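Filed under: Residents' Association > Minutes

Jeltcombe Allotment Society – Minutes, Sunday, December 28, 2025

Present: Ifeoma Akinola (chair), Garba Onyeka, Nkechi Lawal, Amarachi Haruna (minutes). Apologies: Ngozi Eze.

1. Previous minutes approved without amendment.

2. Water supply. Meter reading 3540. Standpipe 4 to be isolated until April – washer and stem both worn. G. Onyeka to obtain a second quote; Vornent quoted 200 for parts only.
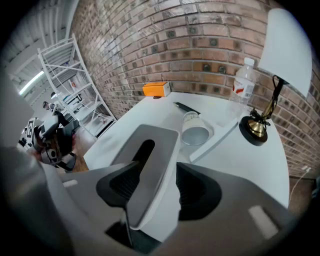
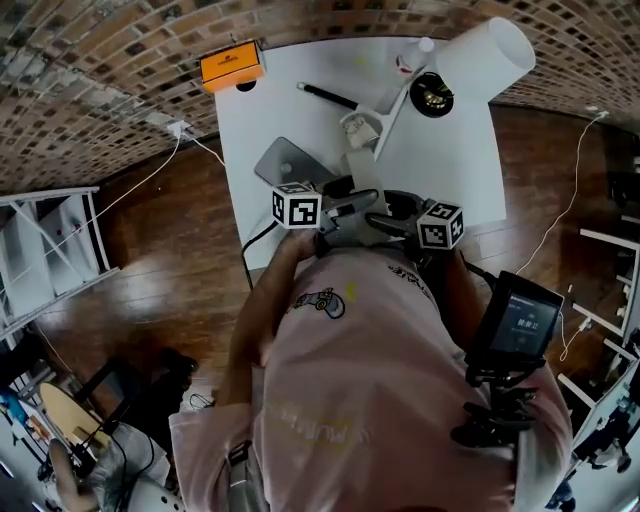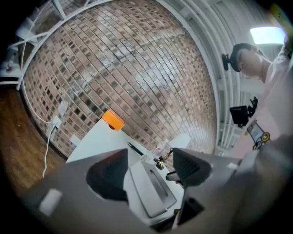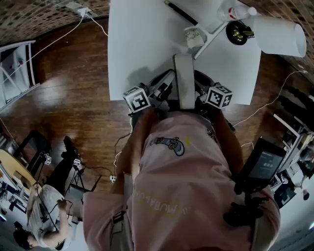

White table by the brick wall.

3. Reserve. Balance 2000. Agreed to hold the full amount against pipe replacement on the Gachanja side.

4. Plot rents. No change. Half plots to be invoiced separately. Action: N. Lawal.

5. Compost delivery. Access by the lower gate only. Date to be confirmed with the supplier.

Meeting closed.

Comments

plot_nine: Does item 2 affect the trough by the lower gate?

Garba O.: No, the trough is on a separate line.

M. Tull: Rent invoice still shows a full plot. Who do I write to?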